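Gelstead manipulation software group – minutes of the July meeting

Present: control, perception, planning and tooling leads; test bench operator; secretary. Apologies from the Dumitrescu integration desk, who sent written comments (taken under item 4).

Start 14:00. Minutes of the previous meeting agreed with one correction: the gripper timeout in item 3 is to read 100 ms throughout.

1. Actions carried forward

1.1 Log rotation on the bench machine. Done. The old logs have been moved to the archive share and the mount point is unchanged, so existing scripts should still run.

1.2 Retry limit in the grasp planner. Done in part. The limit is now read from the task file but the default is still hard-coded in two places. Planning to remove the second.

1.3 Written procedure for re-zeroing the wrist after a protective stop. Not done. Carried forward to control.

1.4 Time sync between head camera and arm controller. Closed at the last meeting, reopened under item 3.2.

2. Book task, state of play

2.1 The book task (pick up a closed book, move it, place it flat, release, settle the hand) is the working example for the Wurken release. The recorded set stands at 1625 episodes. Of these, 629 have been labelled by phase. Tooling said the labelling backlog is a matter of operator hours and the tool itself is keeping up.

2.2 Perception summarised the segmentation results. A closed book alone on the white table is found reliably. Results are poorer when a closed book is held above an open one. The planner then receives one merged outline, and the estimated height of the lower surface jumps between the table top and the page block.
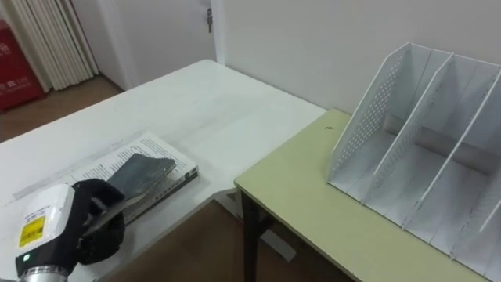
Figure 1. Closed book held over the open book, gripper at one edge. Head view.

2.3 In the case shown the closed book covers the middle of the open one and hides much of its print. The present mask model was trained with strong weight on printed text as a cue for "open page", so it loses the lower book as the cover passes over it. Perception proposed two changes: keep the last good mask of the lower object while the upper one is in motion, and take the upper object's outline from the held-object model and not from the image alone.

2.4 Planning supported the first change and asked for a time limit on it. A kept mask must expire, otherwise the planner will avoid an object that has been moved away. Agreed: expiry to be a parameter in the task file, in frames, with no default. A task file that leaves it out is to be rejected at load time.

2.5 The second change depends on the grasp pose estimate. With a pinch at one edge the book can tilt in the fingers, and the held-object model assumes a rigid grasp. Control can supply finger position but has no direct measure of tilt. Perception to try fitting a plane to the visible cover and report the error. No decision until figures are available.

2.6 Tooling asked whether the perforated side of the file organiser on the neighbouring table is still producing false text regions. Perception confirmed that it is, at low confidence. The region-of-interest file will be cut back at the join between the two tables. The group noted that this only hides the fault, and a ticket stays open against the detector.

3. Control

3.1 The contact controller has been split from the motion controller and now runs as its own process. The split removes the stall seen when the planner sent a new path during contact. The cost is one extra message per cycle. Measured load on the bench machine is roughly 60 per cent of one core, against a whole core before.

3.2 Time sync. A fixed offset between camera and arm has come back after the driver update. It is constant within a run but differs between runs. Control believes the driver stamps the message on arrival and no longer on exposure. Until the cause is confirmed, each run is to begin with the short wrist movement used for alignment, and the offset is to be written to the episode header. Tooling to add the field.

3.3 Settle phase. The hand is meant to rest on the cover before it withdraws, and the controller must decide when contact is steady. The present rule looks at the sum of the finger loads only. It passes if one finger carries everything, so a hand resting on a single fingertip is reported as settled. Control proposed testing each finger against its own threshold, with at least two fingers in contact.

3.4 Planning pointed out that the settle phase also needs a check on where the hand is relative to the book. A correct load at the wrong place, near an edge for example, can tip or drag the cover. The check could use the book outline already computed for placement, provided that the outline is not refreshed while the hand is covering part of it.

3.5 Perception warned that the outline is less certain for books with patterned covers. The dark cover with fine white crack-like lines gives many short false edges, and the white band along two of its sides is sometimes merged with the desk. The right-hand edge, where the pages and spine show, is the most dependable. Agreed to weight the fit towards that edge for this book as a trial only, on a branch, and not to merge it.

3.6 Agreed wording for the settle condition: two or more fingers above threshold, contact centre inside the outline less a margin, both true for a set number of cycles. Margin and cycle count to be set in the task file. 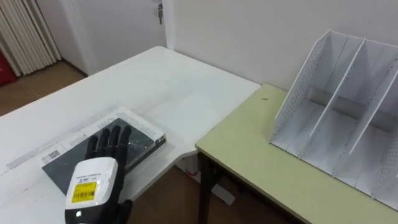 4. Integration comments from Dumitrescu (received in writing)

4.1 They ask for a stable message format before the Wurken release and would rather wait than take a second change. Agreed. The format is frozen once the offset field (3.2) and the mask expiry parameter (2.4) are in.

4.2 They report that the replay viewer fails to open episodes that have no phase labels. Tooling has reproduced this. The viewer treats a missing label file as a read error. It should show the episode with an empty phase track.

4.3 They ask whether the left and right hand can share one calibration file. The answer is no. The format has a side field, but the loader ignores it and takes the first entry. Tooling to make the loader fail when the side does not match.

5. Custoden scheduler

5.1 The trial of the Custoden job scheduler for overnight replay tests continues. Jobs are queued correctly, but a failed job holds its place and blocks those behind it. A workaround script is in use. Planning would like a decision by the next meeting on whether to keep it or go back to the plain queue.

5.2 Replay tests are to be run on the labelled set only for now. Unlabelled episodes give no phase timings and fill the report with blank rows.

6. Actions

Control – re-zeroing procedure (1.3); per-finger thresholds and settle condition (3.3, 3.6); confirm the cause of the time offset (3.2).
Perception – mask retention with expiry (2.3, 2.4); plane fit and error figures (2.5); trial branch for the edge weighting (3.5); region-of-interest file (2.6).
Planning – remove second hard-coded retry default (1.2); contact centre check (3.4); scheduler recommendation (5.1).
Tooling – offset field in episode header (3.2); viewer fix (4.2); loader side check (4.3); load-time rejection of task files without an expiry value (2.4).
Secretary – reply to Dumitrescu on items 4.1 to 4.3.

7. Any other business

7.1 The bench operator asked that task files be locked during a run. Two runs were lost when a file was edited between load and start. Tooling will copy the task file into the episode folder at load and read from the copy.

7.2 Naming of branches. The tooling lead repeated the request that branch names begin with the ticket number.

Next meeting at the same time, bench room. Items to the secretary beforehand.

Meeting closed 15:25.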